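Speaker notes -- "What the weekly arrangement really costs"
Regional florists' meeting, Birkosville, November 22, 2021
Slot: after lunch, so keep it moving

OPENING

Skip the thank-yous. Start with the invoice.

Put up the Mengal quote with the prices covered. Ask the room what they'd charge for a lobby piece, a reception desk piece and a small one for the boardroom, changed every week, vases on loan. Wait. Somebody will say a number quickly. Ask if that includes the trip back to pick up the dirty vases. It usually doesn't.

Then say it plainly: I'm not sure office flower contracts make money for most shops our size. I've heard for years that they do. They're called the steady part of the business, the part that gets you through the slow months. I believed it too, until I sat down with our own books.

Don't oversell this. It's one shop's books.

PART ONE -- THE STEADY INCOME STORY

Where does the idea come from? Mostly from wholesalers and from people who sell software to florists. Both get paid when you have more standing orders. That doesn't make them wrong, but I'd like to hear it from someone who has to drive the van.

Our Larside contract looked great on paper. Weekly delivery, same building, $70 a visit. We had it for 9 months. What I left out when I priced it:

-- parking, because the loading dock was shared and usually full
-- the second visit when the lilies dropped pollen on a white counter
-- vases that never came back
-- the hour on the phone each time the office manager changed

Pause here. The pollen always gets a groan.

Take the groan and move on. Add up a real month, with everyone's time at a real wage, including your own. Mine came out so thin that one bad week of roses wiped it out. If yours comes out fat, please come and find me afterward, I'd like to know how you did it.

PART TWO -- "LONG-LASTING" FLOWERS

I get suspicious when a supplier says a stem lasts two weeks. Two weeks where? In their cooler, sure. In an office with the heat on all night and a vent right over the front desk, that's a different flower.

We kept notes on this for one winter. Nothing scientific. Each time we swapped out an arrangement we wrote down which stems we'd have been embarrassed to leave. Carnations and mums did what everyone says they do. Orchids did well when people left them alone, and people don't leave them alone. They water them with leftover coffee. Hydrangeas were hopeless and I don't care how nice they look in the brochure.

The foam question will come up. Have the short answer ready: we quit using it for contract work, chicken wire takes longer, clients couldn't tell the difference. If someone wants to argue, save it for the break.

Mention Pleltetti only if asked. It's a preservative powder and we tried it for a month. I couldn't see that it beat clean water and a fresh cut. Maybe our water is odd. I'm not going to stand up and say it doesn't work, only that I stopped buying it.

PART THREE -- THE HOLIDAY JOB

December is where people tell me the contract pays off, because the client orders the big tree, the garland, the wreaths, the gift baskets.

Sometimes. Our biggest holiday order from a contract client was $481. Our biggest holiday order from someone who walked in off the street was more than that, and they carried it to their own car.

So ask yourselves if the weekly job really brings in the holiday job, or if that same company would have called you anyway. I don't know how you'd prove it either way. I do know which one you get told at trade shows.

Check the clock here. If it's running late, skip straight to pricing.

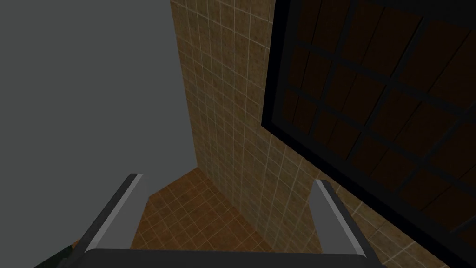

Read out the reply from the Mengal florist: we lost money on every office we had until we started billing delivery on its own line, and then two clients left and the rest never mentioned it. Read it slowly, it's the most useful thing in the talk and I didn't write it.

I'd still push back a little. Clients who never mention a charge may just not have looked at the bill yet. But it's a better test than anything I tried, and it costs you one line on an invoice.

PART FOUR -- PRICING, IF YOU'RE STILL GOING TO DO IT

Some of you will, and you may be right to. What I'd want in writing before the first stem goes out the door:

Delivery priced apart from flowers.
A deposit on every vase.
One named contact, and a fee when a special visit is asked for.
A substitution clause that means what it says. "Florist's choice within the palette" has saved us many times.
A price review every 2 months for the first year. They'll say that's too often. Let them say it.

Don't offer a free trial arrangement. I've done it. We had one client in Larside who took the free one, loved it, and bought supermarket tulips from then on.

Somebody will ask about etiquette -- no strong scent in meeting rooms, nothing tall enough to block a face across a table, no white lilies at a retirement party. All fine. Most clients have never thought about any of it, and I doubt it has ever won anyone a contract.

QUESTIONS

Likely ones:

"Should I drop the contracts I have?" Run the month first. Raise the price before you drop anyone.

"What about plants in place of cut flowers?" Different margins, different headaches. We do a few. Ask me again next year.

"Isn't it good advertising to be in a lobby?" Ask who has ever had a customer walk in and say they saw the lobby piece. Look for hands. In Birkosville last time there was one, and it was the client's sister.

Leave the pricing sheet on the table by the door. Bring extra copies, they ran out last time.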